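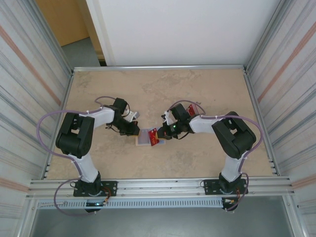 Photos: Dean Lambert / Onholm

Trays and cases: putting the cards away

The card collection at Onholm had been kept in shoe boxes and envelopes for years, and finding one set meant emptying three others. In August we started moving it into trays and clear plastic cases. This page covers the sorting and the storage. Lists of the sets themselves are on the Petrauskas and Dasmont pages.

Small pieces go to a tray first. A tray is shallow enough that everything in it can be read from above, and it can be carried to the shelf without tipping. Whatever is still in a paper packet stays in the packet until it has been checked against the list.

1. Red and blue

The first picture has a small red piece just over the light-blue tray, which lies flat on the tabletop. The tray is translucent. We tried solid gray ones before and they were fine too, but paper slips got left behind in them.

Red backs are the most common in the Petrauskas sets, so they are sorted last. Doing the less common colors first clears the table faster. Anything bent goes in a separate envelope and is pressed under a book for 5 days before it is looked at again.

2. On edge

A clear case with a tall stack in it, seen from the edges: white and dark gray lines close together, with one thin magenta-red strip down the right side. The front panel is flat and the left side has stepped notches. The wall behind is rough off-white plaster with a patch of dark specks near the top.
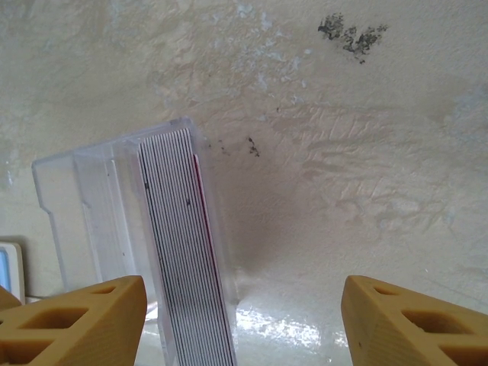
Bořivoj Michalík wrote in to say that he would never fill a case to the top. He leaves enough room for a fingertip, or the first card out always gets a nicked corner, and he puts a blank sheet at each end to take the wear. He also keeps his cases off outside walls in winter.

We have since added the blank sheets. The fingertip rule is harder to follow with the Dasmont sets, which run to 65 cards and leave very little space - those may need to be split over two cases.

Notes on storage

Cases are wiped out with a dry cloth before filling. Labels go on the lid, never on the front panel, where the glue leaves a mark. Rubber bands are not used on anything.

The Drendari cards are still in their old boxes. There are 200 of them in mixed order, and they will be sorted on Wednesday evenings once the shelf is cleared. More pictures will be added to this page when that is done.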